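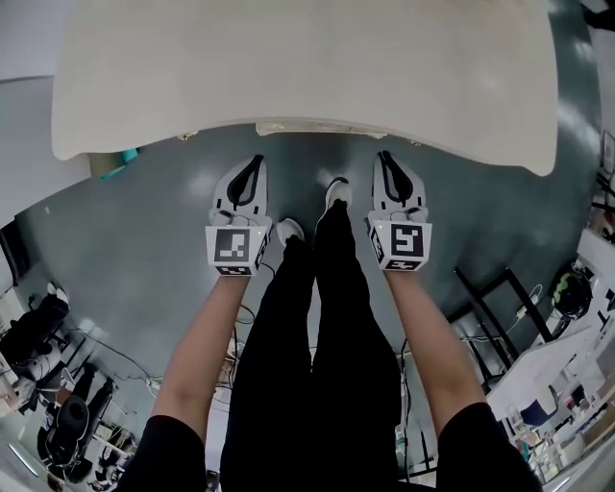 White furniture is a young person's mistake, according to Karlijn Stevens, and anyone with a cat, a coffee habit or a tube of mascara ought to stay well away from it. She left that under my last post (the one about the hall closet, so I'm not sure how we got there!) and I've been arguing with her in my head ever since, mostly while doing the dishes.

Karlijn, I love you, and you're partly right. White shows everything. But I've wanted a white vanity table since I was nine years old and sat at my aunt's, swinging my legs and trying on her clip-on earrings, and I'm not going to be talked out of it now that I finally have a bedroom with a corner for one. My aunt's had a rounded front, and that's the part I remember best. You could lean right up against it to get close to the mirror and nothing dug into your ribs. Every square-edged desk I've used as a dressing table since then has left a line across my forearms by the time I've done my second eye.

So when I started looking in April I had a short list in my head: white, rounded, an oval mirror, and enough tabletop to put down a mug without moving six other things first. I also wanted it to be a bit silly. My whole apartment is sensible. I have a sensible gray couch and a sensible bookcase from Pusen that took me an entire evening and most of a bag of pretzels to put together, and I felt I was owed one piece of furniture with some flowers carved on it.

The first one I fell for was from Van Loon, and it was $980 before delivery. I went back to look at it three times. I even measured it with the little paper tape they keep by the register, and then I went home and measured my corner, and then I measured my corner again in case it had grown. It hadn't. The second was $400, secondhand, and when I drove out to Roston to see it the drawer came away in my hand. The man selling it was so embarrassed that I ended up comforting him, and we talked for a good while about his tomatoes, and I drove home with two pounds of those and no vanity.

After that I slowed down and started looking at how these tables are put together, and I'd recommend it to anyone in the same spot. Get low. Look at the underside of the top, where the finish often gets skimpy, and run your hand along the inside of the front edge, where your knees and your good tights are going to be. Check what's fastened under there and whether it sits where your legs want to go. I pulled up a chair wherever they'd let me, and I've come to think that sitting down tells you more than any number of minutes standing and admiring. A table that looks dainty from the doorway can be a real shin-knocker.

Then there's the top half, and here I lose all my good sense. I like a mirror with a crest. I like scrolls down the sides. Hafiz Wibisono thinks the carved ones look like wedding cake, and my answer to that is that I've never once been sorry to see a wedding cake. What I hadn't thought about until I started paying attention was how much a white piece changes depending on what's behind it. Against my bedroom wall, which is a sort of tired peach, it was going to look like a tooth. White on white is so much calmer, and all the shaping comes forward, the curls and the little petals, and a window across the room gives the mirror something green to hold.
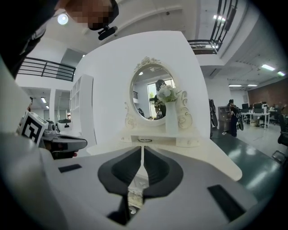 How do you get the dust out of carved scrolls? Use a dry, soft paintbrush first, working from the top down, and then go over the flat parts with a cloth that's barely damp.

I keep a one-inch brush just for this now, in the mug with my pens, and it takes me less time than the kettle does. Wet cloths are what ruin carving, I think. The dust turns to paste and settles into the corners, and a year later you've got gray outlines around every leaf. My aunt used a toothbrush, and I do still reach for one when there's hairspray involved, which with me there generally is.

About the flowers. I used to be very snooty about artificial ones, and I've gone right over to the other side. Real ones on a dressing table mean drips, and pollen in the powder, and one of those smells after five days. White ones with a bit of pale green in the leaves look lovely beside an oval mirror, and if the vase is tall they fill in the height next to the crest so that it doesn't look as though it's standing up there all alone. Put them over to one side. I tried mine dead center and spent a week peering around them like somebody hiding in a hedge.

The narrow bit under the mirror deserves a word too. On some tables it's a shelf and on others it's a drawer, and I was sure I wanted the drawer, right up until I remembered what I do with drawers. I have one in the kitchen with more than 70 rubber bands in it. So a shelf it is! A shelf keeps me tidy, since I can see what's landed on it: rings in a saucer, two lipsticks, the hand cream I like and the hand cream I was given.

Karlijn, the coffee question is settled as well. I bought a cork coaster, a big ugly one, and it lives on the left side where my hand goes anyway. The cat has been shown the coaster and has decided to sleep on it.

I still haven't bought the table, by the way. I know, I know. I've got it down to two, and one of them comes from Durkeo with the mirror packed separately, and I've been reading about how the mirror attaches at the back, and whether one person can hold it level while another does the screws. Hafiz has offered to be either person. The wall gets painted first, though, and I've four sample pots of white lined up on the windowsill that all look exactly alike until the sun goes behind the building, when one of them turns pink. If anyone has used a white with no pink in it whatsoever, in a room that gets its light late in the day, please put the name in the comments.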